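Questions I get asked about the garage and my old car

I've been running this page since I bought the Skallari, and the same questions keep landing in my inbox, so I've finally put the answers in one place. If yours isn't covered, drop me a line and I'll get to it (evenings, usually, with a cup of tea going cold next to me).

What is a Skallari, then?

It's a small two-door coupé with the engine in the front and the drive at the back, and it was never sold in big numbers. Mine is the Mondum trim, so it has the better seats and the stiffer springs. Most people who see it at a petrol station think it's something Italian, and I've stopped correcting them!

Where did you find it?

Through Ziad Sayegh, who had it tucked away under a sheet and kept telling me it wasn't for sale. I asked every March for years and then one March he said all right. It needed brakes, a battery, and a very long hoover.

Is it your only car?

Goodness, no. I have a dull little hatchback for the shopping and the motorway. The Skallari comes out when it's dry and I've got nowhere in particular to be.

Who does the work on it?

I do the easy bits – oil, plugs, pads, filters – and Gittins does anything that involves getting the gearbox out. Felicja Sadowski there has looked after the car from the start and she knows its noises better than I do. I once rang her up and held the phone over the engine, and she told me which pulley it was.

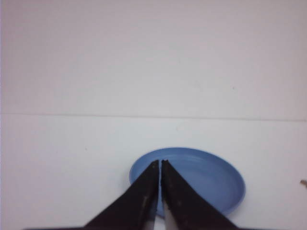 Blue plate on the white table.

What tyres are you running?

A set of Lalisport road tyres all round, the same size front and back. I tried something stickier for one summer and it was lovely on warm roads and pretty horrid everywhere else, plus I could hear them humming at 60 mph over the radio. The Lalisports are quieter and they let go gently, so that's where I've stayed. I check the pressures cold, first thing, before I've even moved the car.

Do you take it on track?

Now and then. Tala Twal talked me into my first track day and I came home grinning like a fool, with very little pad left on the front. These days I go twice a year and keep to short sessions, because the brakes get hot long before I get tired. Take a spare set of pads, and a folding chair. You will sit about a lot.

How long do you let it warm up?

I don't leave it idling on the drive. I start it, belt on, and pull away gently, then keep the revs low until the oil has come up to temperature as well as the water (the oil takes longer, and that's the one people forget). Then it can have a proper run up the hill road.

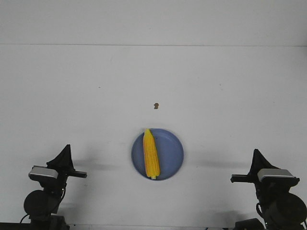
How often do you change the oil?

Once a year, in spring, whatever the mileage says. I put a new filter on at the same time and write it all in the little book in the glovebox.

Was the gearbox really rebuilt?

It was. Second gear had been crunching for ages and I'd got into the habit of skipping it, going from first straight to third like a milk float. Gittins fitted new synchros and it now slots in beautifully. I still skip second sometimes without thinking.

Is it expensive to insure?

Less than the hatchback, which amazes everyone. I'm on a limited mileage classic policy with an agreed value, and it's kept locked up overnight. Send the insurer decent photos and all your receipts when you set up the value, and look at the figure again every renewal.

Can you still get parts?

Service bits are easy. Trim is a nightmare. Eoin Ó Ceallaigh breaks a car every so often and I have a standing order with him for window switches, and Liliana Bianchini sent me a rear light lens wrapped in two jumpers, so I owe her a drink and a parcel of knitwear.

Would you ever sell it?

Ask me when it's raining and the wipers have stopped again. Otherwise no, and please stop putting notes under the wiper – they go soggy and I can't read the number anyway.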